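Lindemann is a small school for grown-ups who would like to cook dinner without phoning their mother halfway through. We've been going for 16 years, first in the back half of a tile showroom and now upstairs from a bicycle repair shop, where the rent is better and the smell of chain lube wears off by the second class.

## How we started

Britta Kuhlmann ran the kitchen of a mining camp for most of her thirties. She could do 300 breakfasts before sunrise and had strong views about scrambled eggs, most of which she still has. When she came back to town she found that her neighbours, all of them employed and several of them engineers, were living on toast and delivery. She offered to teach four of them to make soup. Three turned up. The fourth sent his apologies and ordered Thai.

The soup was fine. One of the three brought her sister the next week, the sister brought a colleague, and by winter Britta was borrowing chairs. She put a sign on the door with the name of the street the first kitchen was on, which was Lindemann Lane, and people have been asking for Mr. Lindemann ever since. We take messages for him.

Kai Ostermann joined in the third year as a student. He had failed to make rice in three different appliances and wanted to know what he was doing wrong. (He was lifting the lid.) He stayed on to wash up, then to handle the bookings, then to teach, and he now runs the whole of the beginners' program with the zeal of a man who remembers being frightened of an onion.

## What we teach

Plain food, mostly. Soup, rice, beans, eggs, a roast chicken, two kinds of bread and a pie crust that forgives you. We don't do foams. We did offer an evening on sushi once and would prefer not to discuss it.

The core course is called Losari, after the fishing boat Kai's uncle sold to pay for a proper stove, and runs for eight weeks. You start with knives and finish by making supper for the rest of your group. The groups are small enough that you can't hide at the back, although people do try, and there is a pillar that has become quite popular.

After that there's Flonero, our Tuesday night class for people who can already cook a bit and have got bored of their own food. It has no fixed syllabus. Somebody brings in whatever is cheap at the market, and the group works out what to do with it. There have been long stretches of zucchini.
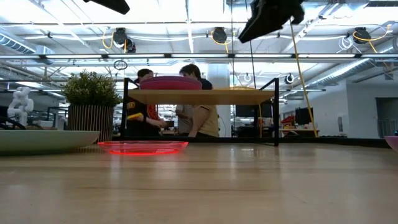 *Wood, wire and a bit of colour.*

We have firm opinions about serving dishes, by which we mean we're in favour of using them. A surprising number of our students learn to make a decent stew and then eat it out of the pot, standing up, over the sink. Britta regards this as a character flaw. So the last half hour of every class is spent sitting down at a table, eating what was made, including the things that went badly. You learn a great deal about salt that way.

## The recipe cards

Every recipe we've ever taught is on an index card in a drawer. At last count there were 2842 of them, in Britta's handwriting, Kai's handwriting and the handwriting of a substitute teacher who dotted her i's with tiny hearts and made the best dumplings any of us has eaten. A good third of the cards are for lentils. Some contradict each other. The filing system is Britta's, and it goes by mood, so that chicken pot pie lives under "November" and all the salads are under "Fine, then."

Students can copy any card they like. We ask that you put it back where you found it, and we have learned to live with the results.

## Who comes

Some 40 people pass through the core course each season. We get students leaving home, widowers, new parents, one very determined ten-year-old (with her dad, who came along to supervise and now needs it), and a steady supply of couples where one of them has been sent. You don't need any experience. You don't need your own knife either, and if you've bought an expensive one specially, we'll admire it for a minute and then hand you one of ours until you've stopped waving it about.

We cater for most diets and allergies if you tell us when you book. Telling us while chewing is less helpful.

## Brokell

Brokell is the lending cupboard at the top of the stairs. Past and present students can borrow a stock pot, a pasta machine, loaf tins, a fondue set nobody has ever returned late, and a waffle iron that has to be signed out because of what happened at the Christmas party. Loans are free for two weeks. After that Kai will ring you, and he's very polite, and it's awful.

## Getting in touch

The office is open in the afternoons when there's no class on. If you hear chopping, come up anyway and wait by the coats. New Losari groups start in October and again after the holidays, and the October one fills first. Bring an apron, closed shoes and a container with a lid.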